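How Does a Person Become an Air Force Pilot?

By Damian Dudek

Many children ask me how a person can fly a military airplane. It is a long way, and it starts on the ground.

First you must finish school. Then you go to a military academy, where you study for four years. You learn math, history and how weather works. You also learn to march, to make your bed very neatly and to listen well when another person is speaking.

After the academy you become an officer. The first rank of an officer is second lieutenant. Now the flight training can begin! At first the student sits in a small airplane together with a teacher, who is called an instructor. The airplane has two sets of controls, so the instructor can help at any moment.

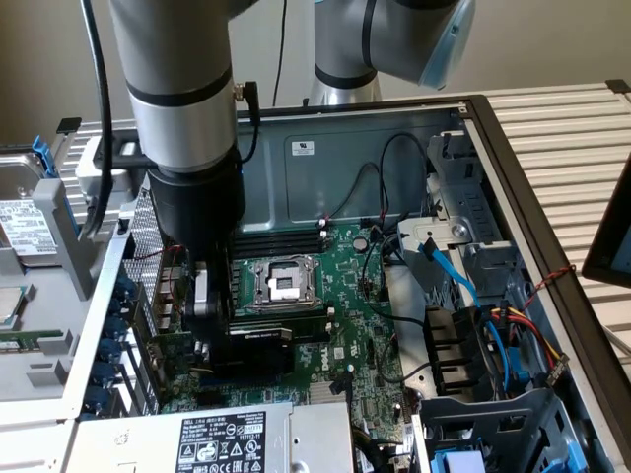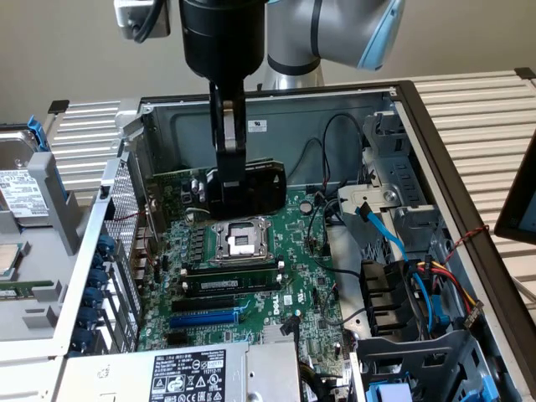
What is a solo flight?

It is a flight which the student makes alone, without the instructor. The student takes off, flies one circle near the airfield and lands again. Many pilots remember this day for their whole life.

When the training is finished, the student gets a small badge in the shape of wings. It is worn on the left side of the chest, over the pocket.

But the learning does not stop there. Some pilots go on to fly big transport airplanes, and others fly fast jets or helicopters. Each kind has its own school, and a pilot must also take tests again and again during all the years of flying.

New words: officer, rank, instructor, solo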